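Short Shelf, Long Tail
How repair depots decide which spare parts to keep, and which to let go

A pump stops at the Powell water treatment works at 4 in the morning. The standby unit takes over, the shift log records the fault, and a request goes to the regional depot for a seal kit and a bearing. If both parts are in stock, the pump is back in service before the end of the day. If one of them has to be ordered from the manufacturer, the works may run without a standby for weeks.

The difference between those two outcomes was settled long before the pump failed, in a planning exercise that few people outside the trade ever see. Spare parts inventory is an odd branch of logistics. A grocery warehouse succeeds when goods leave quickly. A spares depot holds many items that its managers would prefer never to sell, and its worst performers on paper may be the ones that justify the building.

The Rikov depot carries 2972 part numbers for pumps, compressors and valve actuators. In the most recent full year, 2380 of them did not move at all. Xóchitl Arellano, who has planned stock there since the depot opened, does not regard the figure as a failure.

"A part that sits for a year has done a year of work," she says. "The question is whether the work was worth what we paid for it. That takes arithmetic, and the arithmetic needs better numbers than most sites can give us."

The standard arithmetic is old. For a part with steady demand, the planner multiplies the average daily usage by the supplier's lead time, adds a margin for variation, and sets the result as the reorder point. When stock falls to that level, an order goes out. The method works well for filters, gaskets and drive belts, which wear at a predictable rate and are replaced on a schedule.

It works badly for the rest. A gearbox housing may be requested once, then not again for several years, then twice in the same month when two machines of the same age fail together. An average taken across that record gives a fraction of a unit, and a fraction of a unit cannot be put on a shelf. The planner has to choose between zero and one, and the formula offers little help.

Planners call this intermittent demand, and several methods exist for handling it. The most widely used separate the forecast into two parts: how large a request tends to be when it comes, and how long the gap between requests tends to be. Each is smoothed on its own and the two are then combined. The result is steadier than a plain average, although it reacts slowly when a part is becoming obsolete. A part that is no longer requested produces no new data, so the simplest version of the forecast stays where it was.
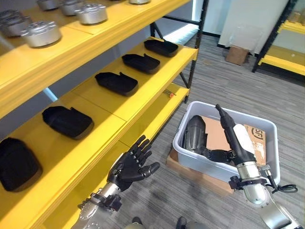

Rikov reviews such parts by criticality first and by demand second. Every part number is assigned a grade that reflects what happens if it is missing. The top grade covers parts whose absence stops a process with no standby. The lowest covers parts that can be bypassed, repaired on site or replaced with something similar. Price enters the calculation only after the grade is set – a sequence that Arellano had to defend when the depot's budget was last reviewed.

The reasoning is simple to state. A cheap part can carry a very high shortage cost. An O-ring of an unusual size may cost less than the postage on it and still hold up a compressor for days. Sorting by price puts that ring at the bottom of the list, where it receives the least attention.

Lead time is the other half of the problem, and it has become harder to pin down. Suppliers quote a figure, and for years planners entered that figure in the system and left it there. Arellano now records the actual delivery time for every order and plans against the slow end of the range. For one family of valve actuators made by Vosisov, the catalog lead time was 4 weeks. The depot's own records showed deliveries taking up to 8. Planning to the quoted figure would have left the shelf empty for half of the longest waits.

Variation matters more than length. A supplier who always takes ten weeks can be planned for with little extra stock. A supplier who takes two weeks on one order and nine on the next forces the depot to hold enough for nine every time. Purchasing departments tend to negotiate on unit price, and the cost of unreliable delivery ends up in another department's accounts as excess inventory.

Storage conditions add a limit that the formulas ignore. Rubber hardens, grease separates, and a bearing left in one position on a vibrating floor can develop small dents in its raceway. Electric motors in long storage need their shafts turned by hand at set intervals. Elastomer parts at Rikov are issued oldest first, and anything past its shelf date is scrapped, including parts that look sound. In December the depot carries out its full stock check, and the write-offs from that check are charged back to the product groups that asked for the parts.

Pooling offers the largest savings. Two sites that each keep one spare motor can often share a single unit with only a small increase in risk, provided the motor can be moved between them quickly. Powell and its neighbor at Nillel agreed to such an arrangement for their larger pump motors. The technical side was settled in a few meetings. The rules for who gets the motor when both sites want it took considerably longer, and the final text runs to more pages than the maintenance procedure for the motor itself.

There remains the question of when to stop. Machines are retired, and their spares often stay behind for years, still counted as assets. Rikov now asks each site for a list of decommissioned equipment every quarter and matches it against the stock file. Parts that fit no working machine are offered to other operators, returned if the supplier will accept them, or sold for scrap. Some sites reply promptly. For the others, Arellano sends the list of parts she intends to dispose of, with a closing date – and the replies usually arrive the same afternoon.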